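Rules for recording at home, version three I think

Quick one tonight, it's nearly 11 and I still have uploads running.

Finally wrote down the house rules for the gripper sessions. Should of done it 1000 clips ago. The Plorholm guidelines are fine as far as they go but they're written for a bench in a lab - fixed height, fixed lights, one object at a time. Most of what I send in is bedrooms and kitchens. Different problem.

So. Both grippers on before you hit record. Fingertip pads wiped every session, not every week. Start with the jaws open, end with the jaws open. Hold for a beat at each end. If you drop something, keep going and tag it, don't restart. I binned 48 clips in September for restarts alone and that was all me.

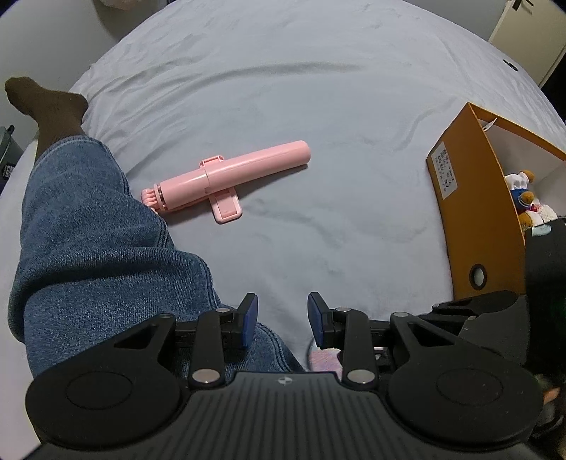
Soft surfaces get their own tag now. A bedsheet moves when you press on it, a table doesn't, and whoever trains on this stuff needs to know wich one they're getting. Same with clutter. Leave it in, don't tidy between takes, just don't let it block the jaws closing.

People in view - Loltik says no faces, full stop. Legs and hands are OK if the person has signed the form. I'd go further and say no mail, no shipping labels you can read, no screens. Checked my old folder, 17 clips with a readable address. Gone now.

Still arguing with myself about speed. Qudah wants slow and even, Drunex wants "natural pace" and never says what that is. I do slow. Easier to check after.

Will post the tag list when its cleaned up. Upload's at clip 2321, going to bed.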